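Looking After the Sink Cell at Lillcombe
Posted Mon 15 January

Pondier is our name for the kitchen setup at Lillcombe, and most of what goes wrong with Pondier goes wrong near the plumbing. The arms are fine. The arms have a manual. The sink has opinions, and so does everybody who has ever washed a cup in one.

This gallery covers the upkeep side: cables, calibration and the small domestic chores that keep a manipulation cell honest. The checklist ran to 16 items when we started and stands at 17 now, the new one being "put the sponge back."
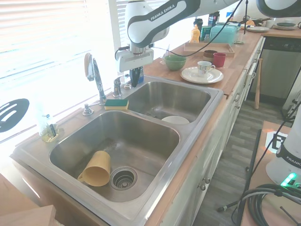 Cable slack gets checked first thing. Too little and the wrist joint tugs at the connector when the arm reaches for the far basin; too much and you have a loop waiting to go fishing for teacups. We re-dress the wrist cable every 100 sessions, or sooner if someone hears it slap the housing. Velcro, never zip ties. The zip tie era ended in April and is not discussed.

Calibration comes next. The printed marker gets wiped with a dry cloth, then we run Cisneros, our in-house alignment script, and wait while it decides whether the counter has moved. The counter has not moved. Cisneros likes to be sure.

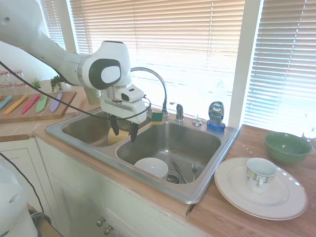 Fingers down over the left basin, with the knives laid out on the cutting board.

Fingertips come off once a week for cleaning, since dish soap gets into places the designers plainly never washed up in. Check the screws while you're there — they back out slowly and pick their moment. Spares are in the Guter drawer, labeled by side, and both sides are the same part.

After any fingertip change, redo the gripper homing and log it. The last entry was number 211, filed under "misc," where all our best work ends up. Blinds stay closed during runs. The camera settings were tuned that way and nobody wants to tune them again.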